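We use cookies to make this site work and to remember your settings. Accept all | Manage preferences

Review: Claltetti cable kit for small robot arms, after a lot of toast

Short version, good kit, bad manual, buy extra straps. 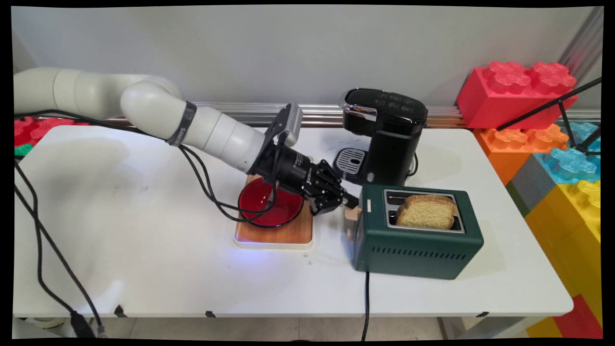
I look after one arm on one table. Gripper on the end, camera on the wrist, breakfast jobs mostly. Before this kit the cables were held with tape and whatever was in the drawer, and every time joint five went past a certain angle something tugged at the camera plug. Lost picture mid run. Twice in one morning once. So I ordered the Claltetti kit from Neltitz, who had it to me in March, packed fine, one bag of clips missing and then sent on without any fuss.

What you get: 30 hook straps in two widths, soft sleeve you cut yourself, edge clips for the table, a strain relief plate for the wrist, a little card for measuring slack. Screws for the plate. No driver, bring your own.

Fitting it. Power off, arm parked, plugs out at the base end. Do the wrist first and work back. The manual says start at the base and it is wrong, you run out of slack by the elbow and have to undo the lot. I did it their way the first time, whole afternoon gone. Second time wrist first, done before lunch.

Slack is the whole job really. Too tight and the wrist fights the cable when it turns over. Too loose and the loop hangs down into the work. With low stuff like bowls you can get away with a bit of hang, but a toaster lever is a different matter, the gripper comes in from the side and a fat loop will catch on anything that sticks up. I set mine with the arm at full reach, then folded, then back to full reach, by hand, slowly, watching the loop. Then ran the toaster job at a crawl. Moved one strap. Ran it again.

Straps are good. They grip the sleeve and dont slide down the smooth parts of the arm like zip ties do. You can open them with gloves on. After 3,000 cycles I had replaced two, both at the elbow, both fuzzy and not closing right. That's the wear spot, check it weekly. Keep spares in the drawer.

The sleeve frays where you cut it unless you melt the end or tape it. Manual says nothing about this. Taped mine.

Edge clips are the weak bit. OK on a thin table edge, no use on a thick one, and they let go if you yank. I'd use the Ateş ones instead if you already have them, stiffer jaw, a bit ugly. The wrist plate though, very happy with it. Camera plug hasn't come loose since. Recheck those screws after the first 100 cycles, mine had backed off a quarter turn, a dab of thread lock fixed it.

Also tried the Brundomia set last year. Cheaper, 18 straps, stiff sleeve. The stiff sleeve is fine on a big slow arm but on a small one you can feel it pushing back when the wrist rolls, and I had to redo the payload settings to stop it drifting. Gave it away.

One more thing, if you change the cable routing do your camera calibration check again. Mine was off by a hair after fitting teh plate and the gripper kept closing just short of the lever. Ten minutes to redo, should of done it first.

Would buy again. Four out of five, the missing one is for the manual and the clips.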